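Review: Griden, a grasp-retry method that knows when to give up

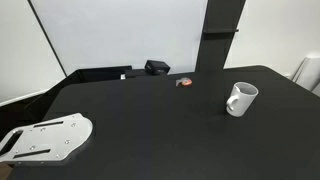
Posted Sunday, November 7, 2021 | Filed under: Methods, Manipulation | By the Inotmont bench reviewer

Griden is a method for teaching a robot arm to pick things up, and more to the point, for teaching it to stop trying the same bad pick over and over. The paper came out in June. The code followed a few weeks later, in the condition code usually follows papers in, and I have now spent more evenings with it than I planned.

The idea is simple enough to explain to a relative. Most grasping policies choose one spot, go for it, and if they miss, look again and choose nearly the same spot. Griden keeps a short memory of the last four attempts and marks down any approach that resembles them. The authors call this "regret shaping." I would call it sulking, but it works better than most people's.

My standard test is a white mug on a black table. It sounds like a gift to the vision system, and for finding the mug it is. Deciding what to do about the handle is another matter. With the handle turned toward the arm, the stock policy I compare everything against goes straight for it, every time, like a guest who has spotted the good chair. I also leave something small and orange farther back as a distraction. The older Una policy used to abandon the mug and wander off after it, which I found relatable and scored as a failure.

I ran 58 trials with each method, moving the mug between trials and allowing up to six attempts per trial. The stock policy failed 20 of its trials. Griden failed four. Three of those were the mug parked near the edge of the table, where the arm runs short of good angles and Griden, having disliked all of them in turn, simply hovered. The fourth I can't explain and the log file declined to comment.

Now the complaints. Setup took me most of a weekend. The install notes assume your camera calibration is already perfect, and the calibration script assumes you have read the install notes. The memory is cleared by a flag called "reset_soft," and there is also a "reset_hard," and I have yet to find the difference between them. Griden is slow as well. It thinks before each second attempt, long enough for you to wonder if the cable has come out – check anyway, mine had once.

The paper's claim that the method carries over to new objects "without tuning" needs a pinch of salt. It carried over to a bowl nicely. It did not carry over to a spoon until I lowered the penalty weight, and I believe that is called tuning.

If you want something that runs out of the box, the Hrytsenko baseline is duller and much better documented, and its authors answer email. For cluttered bins I would stay with it. For single objects with an awkward side, such as handles, spouts and lids with knobs, Griden is the best thing I've tried this year.

Score: four out of six. I'd add half a point for a readable config file.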